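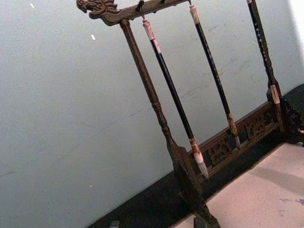 Chez Plondar, on fabrique et on remet en état du matériel de calligraphie : pinceaux, supports sculptés, pierres à encre. J'y travaille depuis 15 ans, à l'atelier de finition. Depuis février dernier, un bras robotisé suspend les pinceaux aux crochets des portants et les décroche pour le contrôle. La direction parle de gain de temps. Je voudrais parler du travail.

Avant, accrocher et vérifier étaient un seul geste. On prenait le pinceau par la hampe, on regardait la pointe, on passait au suivant. Une touffe mal collée se sentait dans les doigts. Aujourd'hui le bras accroche, et nous regardons ensuite, assis, ce qui a déjà été rangé. Les défauts d'aspect, nous les voyons encore. Les autres nous arrivent par les retours clients.

Je ne regrette pas tout. Une commande de 400 pinceaux pour la boutique de Brerkmont nous prenait les épaules pendant des jours, et deux collègues ont retrouvé un sommeil normal. Mais nous étions 8 à la finition, nous sommes cinq, et les départs n'ont pas été remplacés. Ceux qui restent règlent la machine sans que leur fiche de poste ait changé, ni leur paie.

La formation a duré 39 heures, toutes consacrées au logiciel. Aucune à la question de savoir qui décide d'arrêter le bras quand un portant ancien, au bois fragile, arrive sur la table.

Cette décision devrait revenir à l'atelier, par écrit. Le reste se négocie.

2023-01-22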